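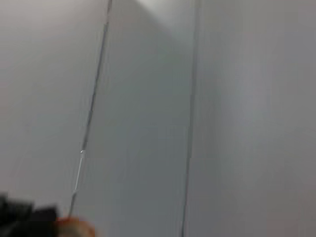
Plitholm Modular Wall Panels

Product line: Interior partitions
Manufacturer: Drunach
Distributed by: Tapia Commercial Interiors

Overview

The Plitholm system is a demountable partition for offices, clinics, classrooms and light workshop areas. Panels are supplied finished on both faces and are installed between a floor track and a head track. No adhesive is used at the vertical joints, and any single panel may be removed without disturbing those on either side.

Plitholm replaces the earlier Biso partition range, which is no longer available for new orders. Biso head tracks already in place may be kept. Biso floor tracks must be replaced, as the channel depth is different.

Specifications

Standard panel height: 8 feet
Panel width: 38 inches
Finish: Matte, factory applied
Colors: Pale gray, white, sand
Joint: Recessed, with removable dark gasket
Minimum order: 11 panels
Price per starter set: $1,982, tracks included

Panels of other heights are made to order. Cut panels cannot be returned.

Site Preparation

Floors should be level and fully cured before track is set. Where carpet is present, it must be cut back to the full width of the track. Ceiling grids are to be checked by the installer for load before the head track is fastened. Electrical and data wiring may be run inside the head track, subject to local code. Door openings should be marked on the drawing submitted with the order; they cannot be added to a finished panel on site.

Panels must be stored on edge, indoors, with the shipping film in place until installation. 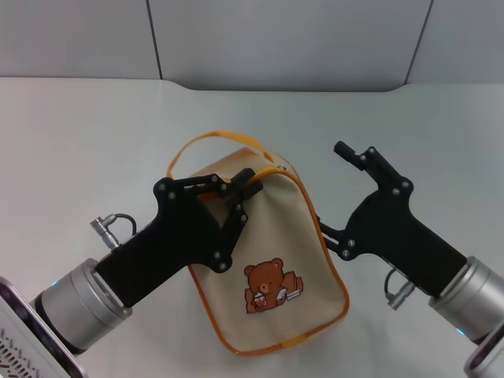
Perla Tlapale
Technical Publications, Tapia Commercial Interiors

Care and Cleaning

Wipe panel faces with a soft cloth and a mild soap solution. Scouring pads, solvents and wax polishes will mark the matte finish and are not covered under the warranty. Gaskets may be pulled out by hand for cleaning and pressed back into the joint, starting from the top.

Adhesive hooks should not be applied to the panel face. A hanging rail is sold separately.

Ordering

Quotations are issued on receipt of a dimensioned floor plan. Please indicate panel color, door positions and any existing Biso track to be kept. Requests should be directed to Agustina Toledo, Customer Accounts. Orders confirmed before the end of January will be invoiced at the current list price.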